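Drivar Pressed Wall Panels - Open and Closed Timber Frame
Made to order. Trade and self-build. Collection or delivery.

Wall panels built in our own shop from your drawings. Send us the plan, we send back a panel layout and a price. Most houses, garages and small commercial jobs. Odd angles ok. Rakes ok. Curved, call first.

Drivar is the panel line we've been running longest. Studs, plates, headers and sheathing all nailed up on the table, squared, numbered, stacked in the order you'll stand them. First panel off the truck is the first panel up. If you want them stacked the other way round (crane on the far side of the slab, happens a lot) put it on the order form, there's a box for it.

What you get

Open panel: framing plus outside sheathing. Insulation and wiring by you.
Closed panel: framing, sheathing, insulation, inside board. Conduit runs where the electrical drawing shows them. No drawing, no conduit.
Gable panels: cut to match our trusses or somebody else's. Need the truss profile before we cut.
Half-height and knee walls: yes, no minimum if they're on the same order as full panels.

Sizes

Longest single panel 144 inches. Over that we split it and the joint lands on a double stud. You can tell us where you want the split, otherwise Lalit picks it.
Stud depth 2x4 or 2x6. Spacing 16 or 24 on center.
Standard plate heights for 8, 9 and 10 foot ceilings. Anything between is fine, same price, just adds a day or so in drafting.
Rough openings framed to the window schedule. Not to the brochure. Please send the actual schedule from your supplier, we had two jobs in September with openings done to a catalog page and the windows that showed up were a different series.
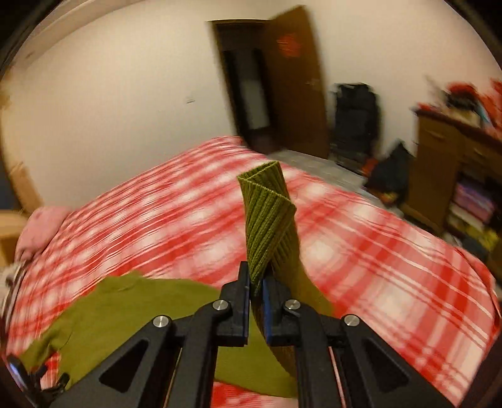 Green ribbed knit in the gripper jaws.

Sheathing options

OSB is standard. Plywood is an upcharge, quoted per panel. Woritz board, the coated one with the weather layer already on it, is in stock most of the year and is what we'd use if your walls are going to sit open for a while. Tape is extra and we don't install it. One roll covers more than you think, order by the case anyway, returns are fine if the case isnt opened.

Hardware

Kobori plate anchors go out with every order, boxed separate and taped to the first bundle. Hold-downs only if your engineer calls for them. We don't guess at hold-downs. If the stamped sheet says a specific one and we don't carry it, we'll leave the stud pack drilled and you supply.

Lifting straps: two on each closed panel, stapled to the top plate. Leave them on until the panel is braced, then cut. Open panels come without, ask if you want them.

Pricing

By the foot of wall, measured along the bottom plate. Openings not deducted.
Drafting is a flat $400, credited back when you place the order. Change the plan after sign-off and it's redrafted at the shop rate.
Small order fee on anything under 54 feet of wall. Add a garage and it goes away.
Example from the last price sheet: detached two-car garage, open panel, OSB, 9 foot plate, one overhead door and one man door, $1,358 for the front and one side. Lumber moves, so a quote is good for two weeks and then we run it again.

Lead time

Drawings back to you in a week, usually. Panels three to four weeks after sign-off. Spring is longer. Closed panels add a week. We don't start cutting on a verbal, need the signed layout, every page initialed. Ulla Wikström does the layouts and she will call you with questions, please pick up, it saves days.

Delivery

Our own truck, Terkel flatbed with the boom. Boom reaches over most things but it can't set up on soft ground. Need a firm level spot for the outriggers and nothing overhead. Power lines are a no, driver will leave. Two people on your end to guide and land bundles. Deliveries go out at 7 am so first drops are early, last drop normally before 3.

Can't take a delivery that day? Tell us before noon the day before. After that theres a re-delivery charge.

Collection from the yard: bring a trailer long enough for the panel plus proper straps. We load, you tie down. Closed panels are heavy, check your trailer rating first.

Storage on site

Flat, on stickers, off the dirt. Cover the top but leave the sides open so air gets through. Closed panels need to be up and roofed sooner than open ones, don't leave a stack out over a rainy month and then call about the inside board.

Ordering

1. Send plans, PDF is best. Phone photos of paper plans work for a rough price only.
2. Get layout and quote.
3. Mark it up, sign it, send it back with the deposit.
4. Slab or deck measured by you and confirmed. We build to the drawing, so if the slab came out an inch off we need to know before cutting and not after.
5. Delivery slot.

Contacts

Quotes: Usman Kiani
Layouts and drawings: Ulla Wikström
Shop floor, cut questions, splits: Lalit Awasthi
Delivery slots and yard pickup: Lama Qaisi
Invoices: Abla Hijazi

Yard open 6:30 am to 4 pm. Closed over lunch, noon to 12:30, gate's shut so don't pull up with a trailer at 12:05.

See also: roof trusses, floor trusses, stair stringers, offcut bundles (pickup only, cash or card)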